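Visit to the Nalora workshop, Murnport

The open day ran from ten until four on a Wednesday in June. We took the early train and walked up from the harbour, which takes longer than the map suggests because the footbridge is shut and you have to go round by the fish market. Nalora has the ground floor and part of the first floor of an old rope store. There is no sign on the street side. You go in through the yard.

Visitors signed in at a desk by the goods lift and were given a paper badge and a time for the tour. The list had 111 names on it when I signed, many of them from the college. Our group went round at half past eleven with Gudrun Amundsen, who looks after the workshop and has been with the firm since it did nothing but repairs to packing machines. That side of the business still pays most of the bills. The handling of soft goods is newer and was the reason we had come.

**Ground floor**

The first stop was the repair bay. Two carton erectors were in for new belts and a third had its guards off so that people could look inside. Gudrun explained how the fault reports come in and how the parts are booked out. It was useful for those of us who keep older machines going, and she answered a long question about bearings with more patience than I would have had. The spare parts are kept in ordinary steel cabinets with handwritten labels. They tried a stock program two winters ago and went back to the cards.

After that came the machine shop, which is small. Kvido Vaněk makes most of the brackets and fixtures for the robot cells himself. He prefers slotted aluminium profile for anything that might be changed later, and welds only when he has to. His view was that a test stand gets altered every week in its first year, so it should come apart with one hex key. He had a box of cut ends by the door for anyone who wanted a piece to take home.

**First floor**

Upstairs is where the robot work is done. The room has blinds on the windows and it was warm by midday. Setareh Vahidi took over from Gudrun and gave a short talk before we were let near the equipment. The project is called Takus and it deals with picking up clothing and other soft items, one at a time, for a laundry and a returns warehouse. A box is the same shape each time you reach for it. A garment is not, and she said the first months were spent finding out how many ways a shirt can be dropped on a table.

Each trial is short. An item is put down, the arm goes in, and the result is written up as a clean pick, a double pick or a miss. They had done 52 trials the day before to check the settings for visitors. Setareh gave us the results without dressing them up: thin fabric is still poor, and anything with a stretchy edge tends to bunch when it is gripped and then slide out. Thick towels are easy and she no longer bothers showing them.

The lighting had taken a lot of work as well. Soudabeh Azimi, who does the vision side, told us that a plain background and even light did more for the results than the last two changes to the software. She would like to go back to a busier setting later on, as a real laundry looks nothing like a test bench.

We were able to follow the work from the camera down at the gripper as well as from behind the barrier. I found the close view more helpful. From the barrier you mostly see the arm.

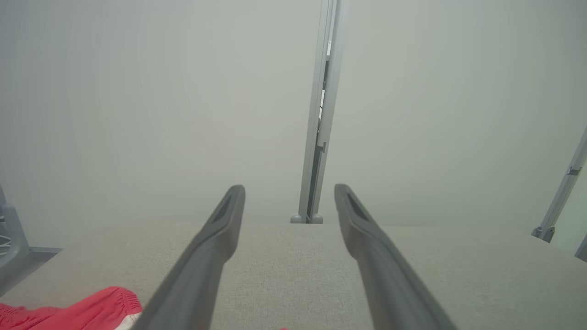

*Takus bench, first floor: the gripper fingers over the work surface, with a red fabric item at bottom left.*

The questions went on for a good while. Somebody asked about wet items, and the answer was that they are not being tried yet. Another visitor wanted to know whether the fingers were made in house. They are bought in and the tips are then changed, with the trial results deciding which shape is kept. A man from a hotel group asked what it would cost to have one, and Setareh said there was no price and would not be one this year.

Amirhossein Ansari from Salehi, the firm that runs the returns warehouse, was there for the last part. He was fairly direct about what they need. Speed matters less to them than knowing when a pick has failed, as a double pick that goes unnoticed ends up in the wrong parcel - and then someone has to open the lot. He thought a slow machine that stopped and asked for help would be worth having.

**Practical notes**

- The tour took an hour and a quarter. The stairs are steep; the goods lift can be used if you ask at the desk.
- Tea and rolls were in the yard. The rolls had gone by one.
- Photographs were allowed upstairs but not in the repair bay, where customers' machines were in.
- The next open day will be in the autumn. Gudrun is keeping a list for anyone who wants the date.

We caught the ten past three back.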